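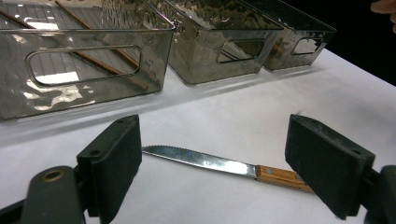
Lesezeit: 2 Minuten

Durchsichtige Boxen für Besteck: Fragen und Antworten

Brauche ich so etwas überhaupt?
Wahrscheinlich nicht. Wer eine Schublade mit Einsatz hat, kauft mit den Boxen vor allem neue Dinge, die abgewischt werden müssen. Sinnvoll finde ich sie auf offenen Regalen.

Sieht man bei rauchgrauem Kunststoff noch, was drin ist?
Stäbchen erkennt man durch die Wand, nur dunkler. Unter Deckenlicht spiegelt das Material allerdings kräftig. Das Versprechen »alles auf einen Blick« würde ich nicht unterschreiben.

Wie viele Boxen soll ich nehmen?
Drei nebeneinander reichen für die meisten Haushalte. Die Sets mit 20 Stück, die Skaltinmont anbietet, halte ich für Unsinn.

Wohin mit den Essstäbchen?
Schräg in eine lange Box, möglichst allein. Eine eigene »Asia-Box« mit Deckel, wie Grillwood sie verkauft, ist dieselbe Box mit Aufkleber.

Und die Tafelmesser?
Alle in dieselbe Richtung, Griff nach vorn. Scharfe Küchenmesser gehören nicht in offene Boxen, schon gar nicht in solche mit Griffloch.

Taugt die Serie Noh mehr als die billige Ware?
Ich habe beide seit Dezember in Gebrauch und sehe keinen Unterschied, der 5 Euro Aufpreis pro Box rechtfertigt. Kratzer haben beide.

Darf das in die Spülmaschine?
Nur, wenn es auf dem Boden steht. Sonst lauwarm von Hand.

3 Kommentare · 20 Mal geteilt

Ähnliche Beiträge
Schubladeneinsätze: Holz oder Kunststoff?
Etiketten, die wieder abgehen
Gewürze ohne Drehregal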